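Setting Up a Work Surface That Holds Up
Speaker notes, Friday morning session, Denise Tapley
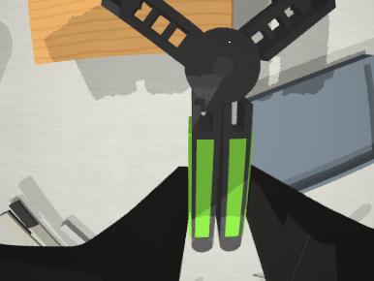

Slide 1. Pale work surface from above, computer rendering.

Open with who I am. Eleven years fitting out workshops and repair rooms, the last four at Skundale. Ask for hands: who has replaced a bench top in the past year? Wait for it.

Slide 2. What people ask for
Most calls start with color or price. I ask three things back. What lands on it, what gets spilled on it, who wipes it down. Read out the Ruiz-Ortega request here (one line, "something white that lasts"). Then say we went back and forth for two weeks before we found out they were using acetone every day.

Slide 3. Height
Standing work, measure from the elbow. Fine work goes a little above it, heavy work goes below. If two shifts share a bench, get an adjustable one. Madhu Thakur will ask about crank versus electric. Crank is fine for a bench that moves once a day. Electric if it moves more.

Slide 4. Light
Pale tops bounce light back up, and small dark parts are easy to find on them. They also glare. Put the lamp to the side, never straight ahead. Matte finish if the budget allows. Pass around the two sample squares and get them back this time.

Slide 5. Load
The Urnerix job. The bench was rated for 200 pounds spread evenly. They put a 142-pound vise on one corner. Under the rating on paper, and the corner still sagged by November. Point loads need a leg or a brace right under them. Draw this on the whiteboard, the slide is too small to read from the back.

Slide 6. Cost
A good bench with a replaceable top can run up to $3000 installed. Pause. Someone will groan. The top is the part that wears out, so price the second top now and keep the part number taped inside a drawer. Herman Oei has the comparison sheet if people want a copy.

Slide 7. Cleaning
Mild soap, soft cloth, dry it. No scouring pads. Test any solvent on the underside first and leave it overnight. Skip the wax story if we are past 10:40.

Questions
Expect one on static mats. Send those to Qistina Chin, she is on after the break. Ayuba Akpalu has the room from 11, so unplug the projector and take the sample box.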